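Robot Software, Unit 7: Masking and exposure for wrist-mounted cameras

Handout for the session on Wednesday, April 10, 2024. Bring the Unit 6 notes on hand-eye calibration.

7.1 The problem

A wrist camera moves with the tool. Anything fixed to the tool flange keeps the same pixels from one moment to the next, while the workspace moves behind it. Fingers are the awkward case, as they move relative to the camera but only along a known path.

Most pipelines in this course assume that a pixel belongs to the world. For a wrist view that is false over much of the image, and the error shows up in three places:

– feature matching (static points on the housing pull the motion estimate towards zero)
– segmentation (the finger is reported as an object to be grasped)
– auto exposure (dark parts near the lens dominate the metering)

7.2 Building the self-mask

The Varkerik node takes the joint state and returns a binary mask. The fixed part is drawn once by hand. The moving part is rendered from the finger mesh at the current opening. Dilate the result by 7 pixels before use. With less than that, the finger edge leaks through whenever the joint reading lags the image.

Check the time stamps first. A mask from a late joint message looks correct when the gripper is still and fails only during closing, so test while the fingers are moving.

7.3 Metering

Grimus meters on the whole image by default. With a black housing close to the lens, the controller lengthens the exposure and the background clips. Pass the self-mask to the metering stage so that only world pixels count, then limit the gain. The lab log in Overgaard holds 1291 images, 18 of which are set aside for tuning; do not tune on the others.

For the exercise, mark fixed, moving and world regions by hand in the view below, and mark separately any world pixels you consider clipped. The pale pad in the centre has scuff marks and a small raised logo. Both are good corners for a detector, and neither belongs to the world. The slots under the mesh strip have bright slivers between them: decide which region they go in and state your rule.

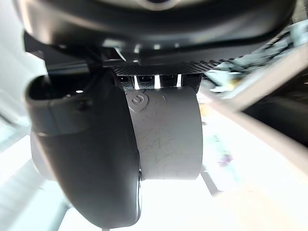 Kika asked whether the mask could be learned from variance over time, with no mesh at all. It can for the fixed part. A finger held at one opening for most of a log will be learned as fixed, and the mask will then be wrong at every other opening. Clipped background also has low variance, so it would be masked out too.

7.4 To hand in

One mask file, the metering settings, and half a page on how your mask behaves during closing. Section 7.2 is needed again for the August resit.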